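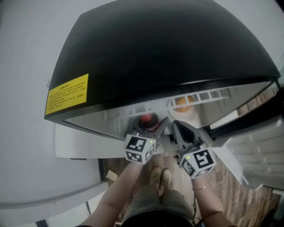

Ticket 246 – Lid will not stay fully open, musty smell inside
Status: Waiting for customer
Product area: Home appliances, lid and hinge

Home | Manuals | Spare parts | My tickets | Contact

Last updated: August, 16:40

Opened by: Daniyal Mughal
Location: Prusby, ground floor flat

Hello support team,

I write about the white appliance with the big black lid which I bought second hand from the Javetari shop. I attached one photo with the lid raised. The yellow warning label on the left of the lid is in Chinese and I cannot read it, so please tell me if it says something important about the opening angle.

My problem is two things.

1. The lid goes up well, but after a short time it comes down slowly by itself. I measured with the kitchen clock and it needs 36 seconds from the top until it is half closed. In the first week it stayed where I left it.

2. When I open it in the morning there is a musty smell. I washed the silver-gray lining with warm water and a little dish soap, and the smell was gone for two days, then it came back.

The seller gave me no manual. The floor under it is flat, I checked with a level in both directions.

Thank you for your help.

---

Reply from Support, 10:15

Hello Daniyal,

Thank you for the clear report and for the photo. I cannot read the label either at this size. Can you please send a close photo of it, taken straight from the front? I will ask a colleague to translate.

For the lid, please do the following with the plug out:

- Open the lid by hand and feel if both sides move with the same force.
- Look at the hinge screws at the back and tell me if any is loose. Do not tighten them yet.
- Check that nothing presses on the lid from the side. In your photo a white ridged plastic panel is leaning on the right. If it is a loose part, please lay it flat somewhere else before the test.

For the smell, clean between the slats of the white grille also, with a soft brush. Water from washing can stay there. Then leave the lid open for 60 minutes with the plug out.

---

Reply from Daniyal Mughal, 14:05

I did the steps. The left side feels normal and the right side feels weak, like there is no spring in it. Two screws on the right hinge are loose, I can turn them with my fingers.

I brushed the grille and some gray dirt came out. I dried it with a cotton cloth. I will wait until tomorrow before I say anything about the smell.

The photo of the label I will send this evening – my daughter has the better phone.

---

Reply from Support, 16:40

Good, then we know where to look. Please tighten the two screws by hand with a normal screwdriver, not an electric one, and measure the time again. If the lid still comes down in less than 123 seconds, I will order a right hinge from Carkitz. Until then please hold the lid with one hand when you reach inside.

I keep the ticket open for the label and for the smell.

We use cookies to remember your ticket and your language. Accept | Settings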